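Pre-purchase and yearly inspection checklist, sorting cells with one arm
Site: Garnau workshop, ground floor
Filled in by: Brândușa Pîrvu
Period: February, for the equipment budget of the next year

How to use this list. Each line gets OK, NOT OK, or OPEN. A line with OPEN goes to the planning sheet with a cost, even if the cost is only a guess. Please write a comment also when the result is OK, so the next person understands what was looked at. Last year we had many OKs without a comment and I could not use them when I compared the offers.

Section A. Space and floor

A1. Free walking path on all sides of the table. NOT OK
The path is free on the long side only. I measured 55 cm at the narrowest place. The new cell from Husar needs more according to their drawing, so we must either turn the table or move the shelf. Turning the table costs nothing except one afternoon.

A2. Floor is flat and not slippery. OK
Tiles, no broken ones in the working area. Clean with the normal product, not with the wax product which the cleaning firm used in the hall.

A3. Cables on the floor are covered or fixed. NOT OK
Same remark as in the last inspection. Cables run on the tiles near the table legs and also behind the table. I ask for cable covers in the budget, line 4. They are cheap and we should not wait for the big order to get them.

A4. Power adapters are off the floor. NOT OK
Can be solved together with A3. A small tray under the table is enough.

A5. Table stands firm when the arm moves fast. OPEN
I pushed by hand and it did not move, but this is not a real test. To be repeated with the arm at full speed and nobody inside the marked zone.

Section B. Arm and mounting

B1. Base screws checked with torque tool. OK
All were tight. I put a paint mark on each one, so that a turned screw can be seen without the tool.

B2. No cracks or deep scratches on the links. OK
Light scratches only. Please do not clean the links with alcohol, the surface gets dull from it.

B3. Gripper opens and closes fully, no noise. OPEN
There is a small click when it closes. The offer from Guveo includes a spare gripper for 1041 euros. I think this price is fair, but I would first ask if the fingers can be bought alone. If only the fingers are worn, we pay for a full gripper and then keep most of it in a drawer.

B4. Arm holds position after power loss. OK
Tested three times at low height with no load.

B5. Reach is enough for all corners of the table. OPEN
The far corners are at the limit. If we buy the bigger table, we must also buy the longer arm, and in the draft budget these two are on separate pages. I moved them together, please keep them like this. Otherwise somebody can approve one and cancel the other.

Section C. Stopping and access

C1. Emergency stop can be reached from every working place. NOT OK
From the chair side a person must lean over the table. A second stop button is needed. The Kaltivville site has two per cell and I suggest we do the same.

C2. Emergency stop tested today. OK
Arm stopped at once. Tested at 9:30, before the work started.

C3. Marked zone on the floor can be seen. NOT OK
The tape is gone on one side. Ordered 45 m of yellow tape, this is from the small budget and does not need a signature.

C4. Persons who work at the cell have signed the instruction sheet. OPEN
Two signatures are missing. The sheet hangs at the door.

Section D. Work surface and test objects

D1. Cloth lies flat and is fixed at the corners. OPEN
The cloth we use is dark green and gives good contrast for the bowls. It should be fixed with clips under the table, I will check this again when the new clips come.
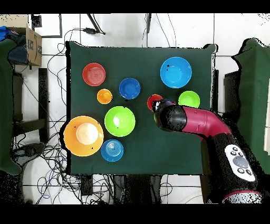 D2. Test objects are light and cannot break into sharp pieces. OK
We use plastic bowls in bright colors. Glass and ceramic are not permitted in this cell, also not for a demonstration to visitors. For the plan of next year I wrote 5 extra sets of bowls, because the rims get worn and then the results of two weeks cannot be compared well.

D3. Objects are placed away from the table edge. NOT OK
A bowl over the edge can be pushed down by the arm, and then a person wants to catch it. This is the real danger, more than the bowl. I propose a low border around the table. Husar sells one, but our workshop can also make it from aluminum profile which we have in stock.

D4. Light does not make strong reflections. NOT OK
Shiny bowls give white spots under the present lamps. Please ask both suppliers if a soft light is included. In the Guveo offer it is written "lighting optional" and no price is given.

D5. Drapes are fixed and stay out of reach of the arm. OPEN
Distance to be measured with the arm fully stretched. If we buy the longer arm (see B5), the drapes must move back and A1 becomes more difficult.

Section E. For the budget

Buy now, small budget: cable covers, tray for adapters, floor tape, second stop button.
Ask for a price: gripper fingers alone, soft light, longer arm together with bigger table.
Make in the workshop: border for the table.
Do not buy yet: full spare gripper.

Open points to be checked again before the order is sent - A5, B3, B5, C4, D1, D5.

Signed: B. Pîrvu
Second signature: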